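Handheld gripper drops out mid-task, right side only, cable or firmware?
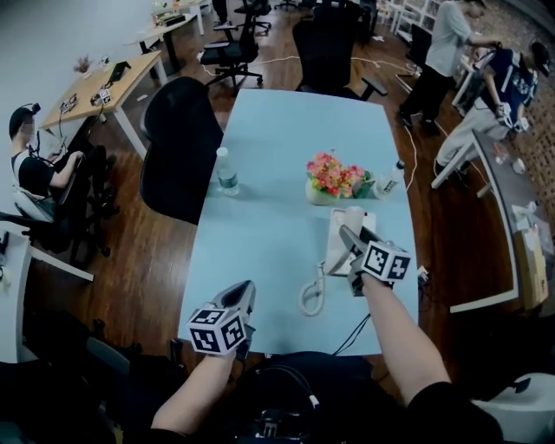
Ok so this has been driving me nuts since November. We use a pair of Gurer handhelds with the marker cubes on top. Right one loses jaw position in the middle of a pick. No warning, the log just repeats the last value until I stop. Phone handset task is the worst for it, bottles mostly fine. Yesterday 70 out of 100 takes had a frozen stretch on the right, left had none.

Tried so far:
new cable
swapped ports on the chest unit
reflashed both to 2355
recalibrated, twice

Error is 221 when there is one. Usualy there isn't. Anybody seen this? Don't want to send it back to Virkorley if I can help it, last time took forever.

Mireille Nimri

3 answers

Awad_bench
Strain on the connector at the grip. Lifting a handset you roll your wrist over and the plug gets levered sideways. New cable won't fix that if the socket on the board is already cracked. Open it up (power OFF, unplug from the chest unit first) and look at the solder on the two outer pins. Mine had a hairline on one. Reflowed it, then zip tied the cable to the handle with a bit of slack so the plug can't move. If you don't solder, do the zip tie anyway and run ten takes, you'll know pretty fast.

Also throw out the frozen takes. Tracking from the cube will look perfectly good while the jaw value is stale, so they slip right past a quick check.

lultard77
same here, went back to older firmware and it was ok. dont remember which one sorry

pkv
Did you swap left and right grippers on the same port? You only say ports. If the fault follows the gripper its the socket like Awad said, if it stays put look at the chest unit. Do that before you open anything, opening voids the warranty on ours.

Comment from Mireille Nimri: it follows the gripper. Zip tie on now, will post the log tomorow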